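Where does your money go when it's in the bank?

Money Explained, for readers who have some or would like some

Suppose your gran gives you a tenner and tells you to put it in the bank. You hand it over the counter at the Flendum Savings Bank in Mistport, and a person in a lanyard gives you a slip of paper. It's easy to imagine your tenner going into a little drawer with your name on it, waiting patiently for you to come back.

There is no drawer. Sorry.

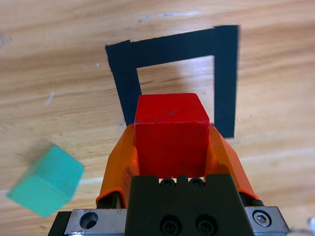
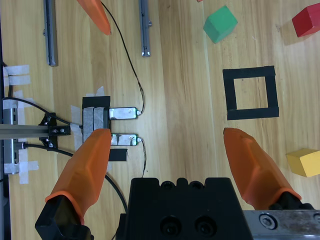
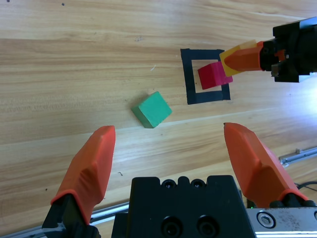
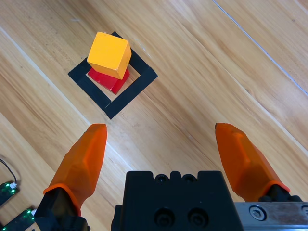 What the bank has done is make a promise. It has written down that it owes you ten pounds, and it has mixed your note in with everyone else's. When you ask for it back you'll get a different tenner, probably one that has been through somebody's washing machine. It buys exactly the same amount of crisps.

So what is the bank doing with all that money?

Mostly, lending it to other people. Say Jurić's Bakery needs a new oven, because the old one only cooks the left-hand side of things. The oven costs £1000 and the bakery hasn't got £1000. It has got a lot of buns. The bank lends it the money, and the bakery promises to pay back £1050 when 12 months are up.

The extra £50 is called interest. It's the price of borrowing, a bit like paying to hire a bike, except you can't ring the bell on a loan.

Do I get any of that?

Yes, a bit. The bank is using savers' money, so it pays savers interest too. If the savings account pays 2 per cent a year, then for every £100 you leave there for a year, you get £2. Savers with £1000 between them would get £20.

Now look at the bakery's £50 again. Take away the £20 for the savers and there's £30 left. The bank keeps that. It has to pay for the building, the computers, the lanyards and the pens on chains, and after that it would like some profit, please.

What if everyone wants their money back at once?

Good question, and one that grown-ups in suits have lost sleep over. Usually people don't. On a normal morning in Mistport some customers take money out and others pay money in, so the bank keeps enough handy for that and lends out much of the rest. If a huge crowd did turn up all together, it would be called a run on the bank, even though most of it is queueing.

What if the bakery can't pay?

Then the bank has a problem, and possibly an oven. Before it lends, it asks a lot of nosy questions. How many buns do you sell? Do you owe money to anyone else? A borrower who seems risky may be charged more interest, or told no.

Words to know

Saver: someone who puts money in and tries not to think about trainers.
Borrower: someone who has to give it back.
Loan: the money in between.
Interest: the extra bit on top.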